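Filed under: Days Out, Open Doors

Open day at Clomside

On September 7, 2024 I went with my friend Katalin Hegyi to the open day of the Clomside workshops. 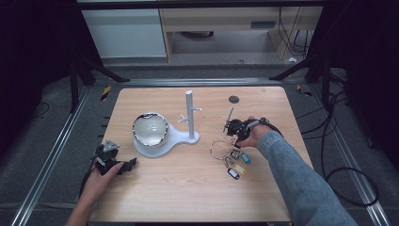

White bowl, mug stand and key ring with three tags, on one of the tables.

We paid nothing to enter, only the car park cost money. The first hall was full of people, so we started with the smaller rooms upstairs. I liked the simple household things most. The mug stand has a tall white post with short pegs, and its foot is flat and rounded like a paddle. I have searched for one like it since June, because my cups stand always in two piles. The key tags were light blue, yellow and black, very practical for a person who mixes up her keys.

Malachy Carroll led our tour. He told us that 70 people work in the building, and he answered all questions with patience, also mine about glazes. Afterwards we had soup in the canteen. The bus back to town leaves from the north gate.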